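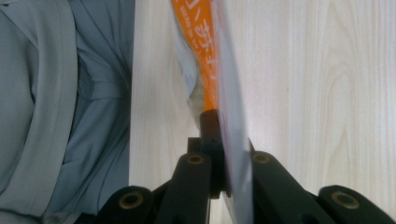 Figure 1. Light grey-blue garment and an item in clear plastic with an orange label.

Textile Care, Unit 6: Folds, creases and packaging
Notes by Wissam Hakim

Look first at how a cloth hangs. Soft vertical folds come from its own weight. Deeper wrinkles come from pressure, for example in a full drawer. In Figure 1 both kinds are present, the deeper ones toward the right side of the garment.

Smooth fabric shows a crease more than rough fabric - please remember this for the ironing exercise.

Packaged goods should stay in the wrapper until the label is read. If the label is in a language you do not know, copy the care symbols and ask Fadi Geagea in the workroom.

Reading for next week: Khasawneh handout, page 21.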